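Chapter 14
Caretaker Governments: Who Minds the Shop?

An outgoing minister in Trillcombe once signed 37 orders in a single August night. The law allowed it. Good manners did not.

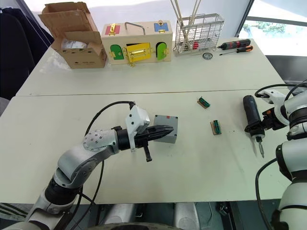
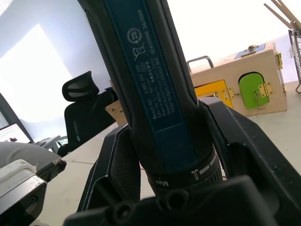
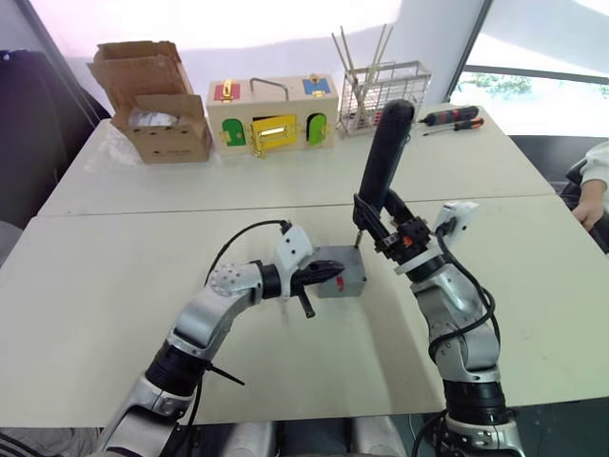
Most constitutions say a great deal about taking office and very little about leaving it. Zetton gives the matter 40 words - Jandham spends 300 and is no clearer. In this chapter we ask what a government may decently do once the voters have sacked it, and who is meant to stop it doing more.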